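Chapter 7
Gripping Soft and Thin Materials

In this chapter you will

Compare rigid parts and sheet materials as gripping tasks
Explain what a pinch grasp does to a flexible sheet
Choose an approach angle and closing distance for a fold-and-lift routine
Read a wrist camera view while a grasp is in progress
Plan the second project of the course, the Sheet Transfer

Key terms: compliance, pinch grasp, ridge, drape, slip, approach vector, wrist view, regrasp

7.1 Why sheets come after blocks

In Chapters 4 through 6 your team picked up blocks, cups and short lengths of pipe. All of those parts keep their shape. If you know where one corner of a block is and which way the block is turned, you know where every other point on it is. Your program could store a single position and a single angle and get by with that.

A sheet of paper or thin plastic does not work this way. Push on one edge and the far edge may stay where it was. Lift one corner and the rest hangs, curls or drags. Two students can place the same sheet on the same table and leave it in two different shapes. The robot has no stored shape to rely on, so the program has to allow for a range of them.

The ability of a material or a gripper to bend under load is called compliance. A block has very little. A sheet has a great deal in one direction (it bends easily) and almost none in another (it will not stretch). Keep both facts in mind. Most failed grasps in this unit happen when a team plans for the bending and forgets that the sheet cannot stretch. The fingers close, the material has nowhere to come from, and it slides out.

7.2 The pinch grasp

A suction cup is the usual factory answer for flat sheets. The Jimadholm classroom arm does not have one, and the rules of the Petari Student Challenge do not allow teams to add one. That leaves the two-finger gripper and the pinch grasp.

In a pinch grasp the open fingers come down on the sheet, press lightly, and close. The material between the tips is pushed up into a ridge, and the fingers hold the ridge from both sides. The sheet is no longer flat near the grasp. It rises on each side, and the bend can spread a long way from the fingers, depending on how stiff the material is.

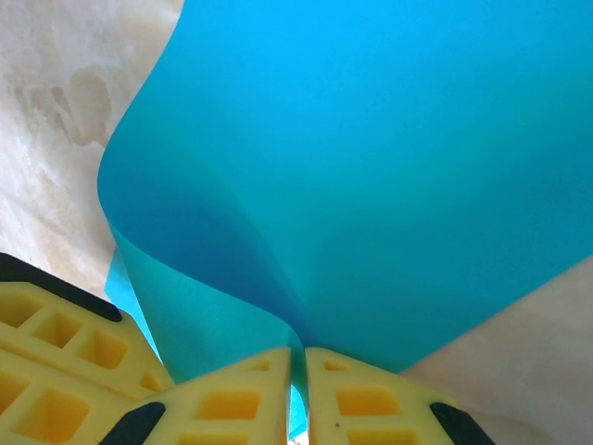 Three settings control the result. The first is the opening width before contact. A wide opening gathers more material and makes a taller ridge, but the sheet has to slide farther across the table to feed it. The second is the contact height. If the tips stop above the sheet, they close on air. If they go too low, they press the sheet against the table so hard that it cannot move. The third is closing speed. Slow closing gives the edges of the sheet time to travel inward.

Change one setting at a time and write each value in your team log. Teams that change all three together can seldom say afterward which one made the difference.

7.3 Where to grasp

The center of a sheet is the easiest place to find and often a poor place to hold. All the material around the grasp hangs down and hides the fingers from the overhead camera. A grasp near an edge leaves one side short and one side long, so the sheet swings as it is lifted. For the Sheet Transfer, start with a point one-quarter of the way in from the edge closest to the goal area, and adjust from there.

Grasp direction matters as well. The ridge forms at right angles to the direction in which the fingers close. If the sheet already has a crease, line up the fingers so that the new ridge falls along it. The old crease will fold again with less force.

7.4 Case study: the Oravec club

The robotics club at Oravec entered the 2024 challenge with the Drolard sheet task. The team ran 150 practice grasps over the month of August and sorted the results into held, slipped and missed. Of these, 87 were held through the full lift. Most of the slips came from one cause: the contact height had been set on a bare table and was never corrected for the mat used later. The team fixed the height by 2 millimeters and kept every other setting the same.

The club's log is reprinted in Appendix C. Read it before you begin Activity 7A, and note which columns you would add.

Before you go on

Set out one sheet of paper and one sheet of thin plastic. Pinch each with two fingertips and lift. Sketch the outline of each sheet from the side while a partner holds it. Mark where the bend begins. Keep the sketches in your log, as you will need them in Section 7.5 when you set the lift height.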